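Nuvthorpe Chapel

Nuvthorpe Chapel is an independent Protestant congregation and the building it meets in, on the north side of the village of Nuvthorpe. Founded by families who left the parish church at Flisgate over pew rents. Evangelical in teaching, congregational in government – members vote on most things, including the choice of pastor.

History

The first meetings were held in a barn on the Flisgate road. No minister, no instruments, long readings from the Psalms. After 41 years the barn was given up and the present chapel put up on a plot next to the mill pond. Money came from members and from a sister church at Bråten, which also sent the pulpit. The pulpit is still in use, though the steps are newer.

Membership peaked at 104, not counting children. It fell when the mill closed and alot of families moved to the coast. Services dropped to one each Sunday for a time, then went back to two.

Building

Plain brick, slate roof, tall clear windows on both long sides. Seats 76 on the ground floor. The gallery was closed after the floor was found to be unsafe and is now used for storage only. No stained glass. A text from Isaiah is painted over the inner door – repainted at least twice, and the older lettering shows through in places.

The baptistery is under the platform, covered with boards when not needed. Before it was built, baptisms took place in the mill pond, usually in May.

Worship and practice

Morning service is at 10:30. Hymns, extended prayer, a sermon of 40 minutes or more. Communion once a month, open to any baptized believer. Infants are dedicated, not baptized. Preaching goes through whole books of the Bible in order; the series on Romans is remembered locally for its length.

Hymns come from the Omik Hymnal, a regional collection of 1000 texts, words only. Tunes are picked by the precentor. Unaccompanied singing was the rule untill a harmonium was allowed for evening services, and the morning service followed later. 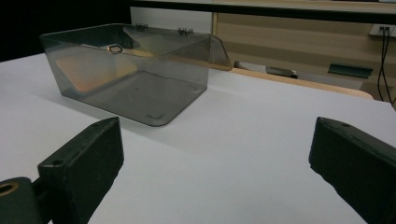 Missions and outreach

The chapel supports mission work through the Bråten church, with a special offering each January. A Sunday school has run with short breaks since the barn years. Also a midweek Bible study, held in homes during the winter, and a harvest supper open to the whole village.

Relations with other churches

Once cool, now friendly. Joint Good Friday service with the Flisgate parish church, the two buildings taking turns. The chapel belongs to no denomination. A proposal to join a regional union was voted down and hasn't been raised again.

See also

Flisgate parish church
Omik Hymnal
Bråten church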